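Drinby's swap shelf is moving, and it's getting bigger

If you've ever tried to squeeze past somebody in the back hallway of the Drinby library on a swap day, you'll be as happy as I am about this one. The swap shelf is moving out! Starting in May it gets the old Kaplan shoe store on the corner, the one with the green awning that's been empty since the family retired.

I stopped by on Thursday while Tuncay Sönmez was measuring the front window (he's run the shelf since it was one bookcase and a coffee can for donations). He told me the lease is for a year to start with, and the rent is 212 dollars a month, which I had him repeat because I pay more than that to park. The town is putting in 2,000 dollars for lights and a new back door. The rest comes out of the coffee can, more or less.

The rules stay the same. Bring up to 15 things, take up to 15 things, no mattresses, no car seats, and please — please — no more single skis. Kitchen stuff and kids' clothes go fastest. Puzzles are welcome if all the pieces are there, and Tuncay says he can tell.

Remzi Karaca from the bike shop next door has offered his loading space on Saturdays, so you'll be able to pull right up and unload. He'd like it clear again by 5, when he closes. 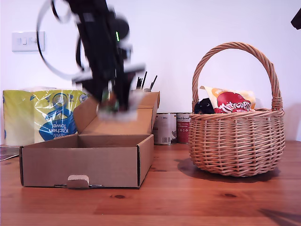
An open cardboard box on a wooden tabletop.

Drop-offs at the library go on through the end of the month, in boxes you can lift by yourself. After that everything goes to Kaplan's. I've already got a fondue set and two lamps by my front door, and my husband would like it known that his rowing machine is staying where it is.

Posted April 16, 2021

Contact us | © 2021 Drinby Neighbor News | Back to top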